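December 3, 2023
Posted by the Grandville notebook

I have wanted to write this one up for weeks, and now that we've passed 438 saved demonstrations I finally feel like I've earned it. We are teaching a humanoid to do kitchen chores by showing it, over and over, how the chores go. It is slow and repetitive and I love it so much that I have started dreaming in grasp poses.

Quick background for anyone who found this through the old soldering posts. The project is called Zolstead, it runs out of a rented unit in Grandville, and I joined it in February. My job is collection. Somebody drives the robot through a task by remote control, the joint positions and camera streams get saved together, and that whole bundle is one episode. Get enough good episodes and you can train a policy on them. Get a pile of sloppy ones and you can train a policy on those too, and it will be sloppy in exactly the ways you were (ask me how I know).

The task we're on now is "basket to table, basket to fridge." In the long version the robot picks up a basket, turns, opens a refrigerator door, puts the basket on a shelf and closes up again. We cut it into short pieces early on and I'm so glad we did! The turn is its own piece. The door is its own piece. Even "let go and get your hand out of there" is its own piece, and that last one has taught me more about my own hands than anything else this year. Try setting down something with a rim and pay attention to how your fingers leave. Mine do a little roll to the outside. I had no idea.

We plan for 16 episodes in a sitting. I used to push for more, and then I sat down one evening and scrubbed through a long session from start to finish. You could see the driving get lazier as it went. Wrists came in at odd angles, pauses crept in before each grasp, and the turns got wide. A learner doesn't know that a pause is you reaching for your coffee — it just learns that a pause goes there. So now it's a short session and a proper break, and the next person takes the controls.

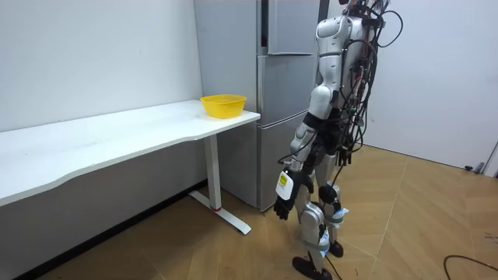

Kitchen corner, basket on the table by the fridge.

Starting positions are where I get really fussy. Every episode begins from a slightly different spot on the floor, facing a slightly different way. Basket near the corner of the table, basket farther in, basket rotated a bit. I keep a sheet with the combinations on it and cross them off. Before the sheet, we all put the basket in our favorite place without noticing, and our first trained policy was brilliant at that one place and hopeless a hand's width to the left. It reached with total confidence for a basket that wasn't there. I laughed until I had to sit down, and then I deleted the afternoon's plan and wrote the sheet.

The other big change was in how we review. We use a little home-built tool called Stavik that lines up the video with the joint traces, and each episode gets a keep, a fix or a toss. Fix mostly means the start or end needs trimming. Toss is for dropped baskets and bumped tables, although we keep a separate folder of recoveries: a grip slips, the driver notices, backs off and tries again. Those are gold. When we added 60 recovery episodes to the training mix, the policy began retrying a missed grasp for itself. I made a noise that people in the next unit asked about.

So, numbers, for those of you who like them. The latest policy gets the basket off the table in 70 percent of our trials, from starts it hasn't seen before. The turn is pretty solid. The refrigerator door is a mess. It finds the handle and then can't decide how hard to pull, and I suspect our drivers disagree with each other about that too, so next up is a batch where we all agree on one way of opening it before we touch the controls.

After the door I'd like to try things inside the basket, soft ones first, and see how much the changing weight upsets the lift. I also owe Gavalas, the group whose remote-control code we built on, a long bug report about wrist limits, and I have been putting it off to write this.

If you're collecting demonstrations of your own, with any kind of arm at all, please tell me how you name your episodes. Ours are named by time of day and I regret it every time I go looking for one.

Contact | © 2023 Grandville notebook | Back to top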